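Research Data Services
Support ticket: Respondent portal and weighting file, household consumption study
Product: Rundden Panel Manager
Reported by: Mitine Consumer Insight, fieldwork operations
Opened: January 2018
Priority: High
Status: Closed

Summary of the issue

The client reports that the weighted tables for the household beverage study do not agree with the unweighted counts shown on the fieldwork dashboard. The dashboard shows 1,000 completed interviews, which matches the contracted sample. The weighted export delivered to the client's analysis team contains a base of 600 for every question in the section on drinking occasions at home. The remaining sections of the questionnaire are not affected.

The client has asked that the cause be identified before the tables are released to the sponsor of the study, Fahmy. Release has been placed on hold at the client's request.

Initial response

The ticket was accepted by second-line support. The client was asked to supply the export log, the questionnaire script in its final version and the definition file used for weighting. All three were received. The client was also asked to confirm whether any respondents had been removed by hand after the close of fieldwork. The client confirmed that none had been removed.

Support repeated the export in a test area with no weighting applied. The base for the drinking occasions section was again 600. The weighting file was therefore set aside as a possible cause, and the title of this ticket has been left unchanged only so that earlier correspondence can be matched to it. 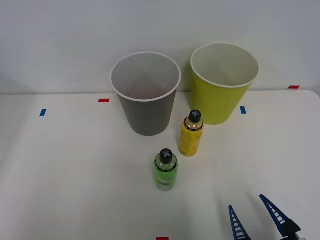
Attention then moved to the routing of the questionnaire. The drinking occasions section opens with a screening item in which respondents choose the type of vessel they used for their most recent drink at home. The answer list contains glass, mug, bottle, can and disposable cup, and a plain paper cup of the kind shown, gray with a rolled white rim, would be recorded under the last of these. In the final script, the code for disposable cup had been moved from position four to position five when the code for can was added. The filter on the following screen still referred to the earlier position.

Support reviewed the interview records for respondents who had selected the fifth code. In all of these records the follow-up items were empty, and the time stamps show that the respondents were taken directly to the next section. The screening item itself had been answered and stored correctly.

The records came to 400 in total. This accounts for the full difference between the dashboard count and the exported base. The dashboard counts an interview as complete when the closing screen is reached, regardless of whether any section was skipped on the way. This is the intended behavior of the dashboard and is described in the administrator's guide under completion rules.

Client comment, added to ticket

Our script was checked before launch and the check report showed no errors. We would like to know why the check did not identify a filter that pointed to the wrong answer. We would also ask whether the same fault may be present in the July wave, which used an earlier version of the same script.

Reply from support

The script check tests whether each filter refers to a code that exists. Code four still existed after the change, so the filter passed. The check does not compare the label of the code with the label in force when the filter was written. The limitation has been recorded and passed to product development as a change request.

The July wave was reviewed separately. The code for can had not been added at that time, and the filter and the answer list were in agreement. No records from that wave are affected, and the tables already published from it do not need to be withdrawn.
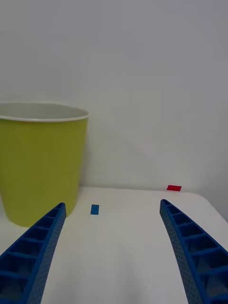 One further point was noted during the review of the current wave. Respondents who selected can were being shown the follow-up items written for disposable cups. There are 13 such records. Their answers have been stored against the wrong label and should not be used in analysis. They are included in the base of 600 and will need to be set to missing before any table is run.

The client should be aware that the occasions data from those 13 records cannot be recovered by recoding. The questions differ in wording as well as in numbering, and an answer given to one cannot be treated as an answer to the other.

Options presented to the client

Support set out two courses of action. The first was to release the section on the reduced base with a clear note on each table. The second was to contact the affected respondents again with a short supplementary questionnaire. The panel supplier, Rusteck, confirmed that recontact was allowed under the terms of the original consent, provided that the invitation stated the purpose plainly and that no respondent was approached more than twice.

The client was advised that the reduced base could not be treated as a random part of the full sample. Respondents were lost according to the answer they gave, so any result on disposable cups would be missing almost entirely. Weighting would not correct for this. The client chose recontact.

Support also advised that the recontact data would refer to a different occasion from the one recorded in the main interview. The supplementary questionnaire therefore repeats the screening item before the follow-up items are shown. Tables that combine the two sources should carry a note to that effect.

Steps for correcting the script and the data file

The following steps were sent to the client and were completed with support in attendance on the line.

1. Lock the current version of the script and save a copy under a new version number. Do not overwrite the version used in field.

2. Open the filter for the drinking occasions follow-up and replace the position reference with the named code. Named codes are not affected when the answer list is reordered.

3. Repeat step 2 for every filter in the script that refers to an answer by position. The filter report can be sorted by reference type to make these easier to find.

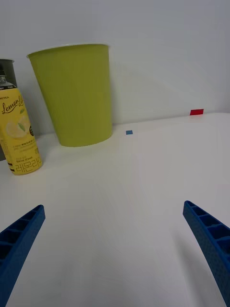
4. Run the script check, then complete one test interview for each answer on the screening item. Confirm on screen that the correct follow-up items appear in each case.

5. In the data file, set the follow-up items to missing for the records in which can was selected. Keep the original values in a separate archive file with restricted access.

6. Create the recontact sample from the records in which the section was skipped, together with the records treated under step 5.

7. Export the unweighted file again and compare the base for each section with the dashboard count. Any difference should be explained in writing before weighting is applied.

Outcome

The client completed all steps without further error. The test interviews followed the correct route for every answer on the screening item. The corrected script has been approved for use in the supplementary questionnaire, and the hold on the sections that were not affected has been lifted by the client.

The drinking occasions section remains on hold until the recontact has closed. Weighting for that section will be handled under a separate ticket, to be opened by the client when the final file is available. The client has asked that the same support group be assigned, and a note has been placed on the account.

Change request to product development: accepted, not yet scheduled.

Ticket closed with the agreement of the client.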